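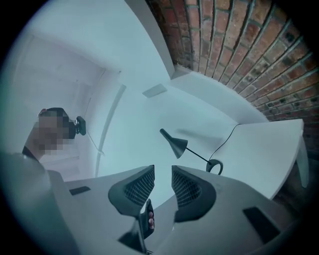

Catalog page 19

Musunis Desk Lamp, Black

We've had a soft spot for the Musunis ever since it joined our lighting range in January, and plenty of you seem to feel the same way! It's a plain, friendly sort of lamp with a cone-shaped shade, a slim straight stem and a ring for a base, so a little of your desk shows through the middle (we think it looks especially nice on a white top). Tilt the shade up toward the wall when you'd like a softer light in the evening, or bring it down low over your sewing, your bills or that crossword you've been putting off.

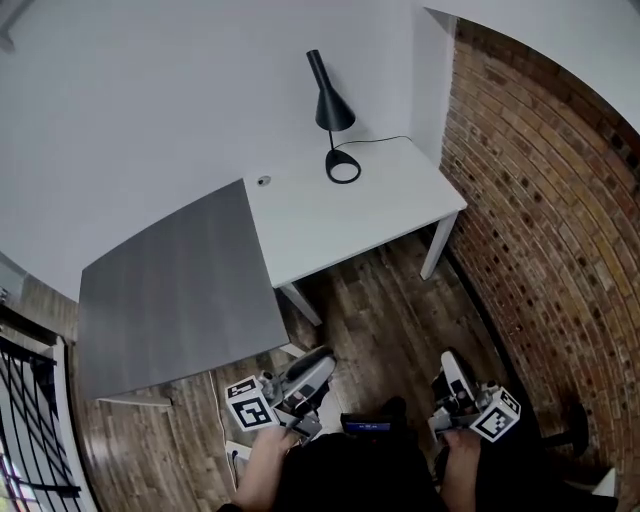 The cord is black to match and thin enough to run along the back of the desk without getting in the way of your papers, and if your desk has a cable hole you may like to feed it through there instead. Please measure first if your outlet is a long way off, as ours is 200 cm from base to plug.

Takes one standard screw-in bulb, sold separately. Our Wuko warm white bulbs fit nicely and come in packs of 2. Wipe the shade with a soft dry cloth once it has cooled.

Guarantee: 5 years
In stock at our Tirnley store and online
Price checked 9/6/26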